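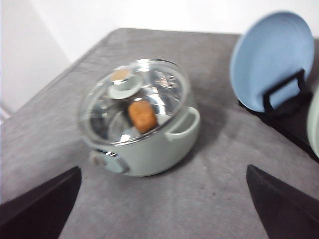 By the fiction editor, Trander Quarterly

Trander > Reading room > Short fiction

Reading time: 4 minutes

The Green Pot

My aunt left me the green pot and my sister the house in Salinas Road. People thought this was unfair, and for a while I did too. My sister sold the house in September. I still had the pot.

It was a small thing, pale green like the underside of a leaf, with a glass lid and a loop of a handle. The knob on the lid had a light brown top. My aunt used to tap that with a fingernail when she wanted us to come to the table. It made hardly any noise, but we came.

She never cooked in it when I knew her. She kept the last roll in it. If there were rolls for supper, one went under the glass before anyone sat down, and it stayed there until morning. We were not to touch it. When we asked who it was for, she said it was for whoever came in late. Nobody in our family came in late. My uncle was home by six every evening and my sister and I were not allowed further than the corner.

In the morning she ate it herself, standing at the window, with butter.

I took the pot home on the number 18 bus, wrapped in a towel, with the lid in my coat pocket. I had a flat over the Nilo Café then, one room and a kitchen you could cross in two steps. I stood the pot on the table and went to bed. For most of that winter I kept rubber bands in it.

My husband had been gone since the spring. I had told people I didn't mind the quiet, and I had said it so many times that they stopped asking. I ate at the counter. I bought bread in the smallest size the shop sold and threw half of it out.

One night in February I came back from work with two rolls in a paper bag. They had been the last in the shop and the girl had put both in for the price of one. I had soup with the first. The second sat on the counter, and I looked at it for some time, and then I tipped the rubber bands into a drawer, washed the pot, dried it and put the roll inside. It was a good fit. The top of it came nearly up to the glass.

I felt foolish and left the kitchen light on.

In the morning it was still there, of course. I ate it at the window with butter. It had gone a bit hard on one side. The street was wet and a man was unloading crates for the café, and he looked up and nodded, and I nodded back with my mouth full.

After that I did it whenever I had bread. I didn't tell my sister until she came to stay at Easter. Her train was held up outside the city and she rang to say not to wait – she would get something at the station. She didn't, because everything at the station was shut. It was 16 minutes to midnight when she came up the stairs with her case, in a bad temper, saying her feet hurt.

I was already in my dressing gown. I put a blue plate out for her and went to fill the kettle. When I turned round she had stopped talking. She had her coat on still and she was looking at the pot.

"Is there one in it?" she said.

"Have a look."

She didn't lift the lid straight away. She reached over and tapped the top of the knob with her fingernail, twice, and then she sat down.

We halved it in the end, though I'd had my supper. She said it needed butter, so I got up again and found the butter. She asked if I remembered the curtains in the back bedroom, and I did, and she told me the new people had taken them down. She had driven past to see.

"I should have kept the pot," she said.

"You can't have it."

"No," she said, and wiped the crumbs into her hand.

Contact the magazine | © Trander Quarterly | Back to top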